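Nisterero Introduces Two-Arm Bench Cell for Block Sorting and Tray Loading Work

For release in August

BORKOV: Nisterero has opened orders for the Blöndal bench cell, a walled tabletop unit with two small robot arms that share a single work surface. The cell is sold to labs and training departments that need repeatable two-arm handling of small parts. It ships with both arms on their rail, the wall panels, a block set and a license for the Cellness control package.

Both arms bolt to an aluminum extrusion along the front edge of the tabletop. Each carries a black gripper and a wrist camera. The work surface between them takes loose parts and a shallow tray, and either arm may be assigned to the tray in software.

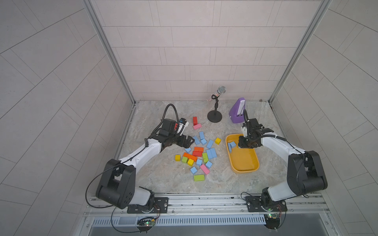
Mounting and Enclosure

The walls are lined with pale gray tiles in staggered rows. Aluminum posts stand at the two rear corners, and the side walls open outward toward the front. A slotted grille runs below the rail. A small circuit board with indicator LEDs is fitted below each arm base, where the operator can read it without reaching into the cell.

The cell plugs into a standard wall outlet and can be set up by one technician. Base positions on the rail are adjustable. After any change of position, the calibration routine must be run again before the arms are enabled together. The routine takes 20 minutes.

Shared Work Area

Cellness plans the motion of both arms as a single problem. The minimum distance between grippers is set by the user and may be as small as 43 millimeters. When a planned move would break this limit, one arm holds and the other completes its move. Priority can be fixed to the left or right arm or assigned per task.

"Most of our test time went into the middle of the table, where both arms want the same parts," said Malou Hauksdóttir, product manager at Nisterero. "Users can see in the log which arm was held, and for how long."

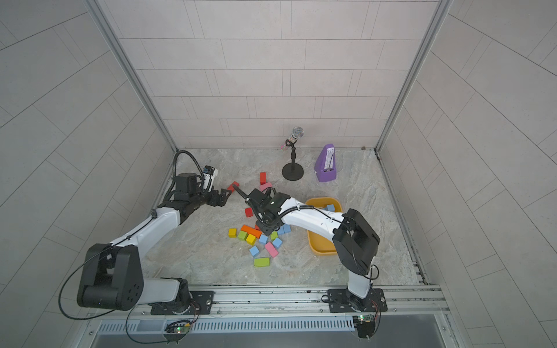

Page 2 of 3

Items that are not part of a task, such as a desk microphone or a metronome at the back of the table, can be marked in the software as fixed obstacles. The planner then routes both arms clear of them.

Each cell is run for over 900 pick cycles before shipment. The test record is supplied with the unit.

Blocks, Tray and Options

The supplied wooden blocks come in six colors and several lengths, from small cubes to long bars. Parts may be left in a loose cluster between the arms. The yellow tray has rounded corners and can be moved to suit the task.
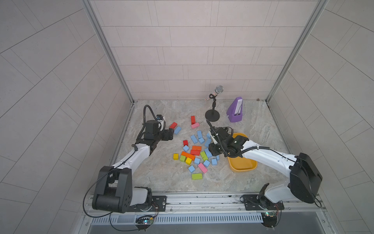
Leif Damgaard

Press contact, Nisterero

Replacement grippers and wrist cameras are stocked in Borkov. Service contracts are offered for the arms and for Cellness, together or separately. Pricing is available on request.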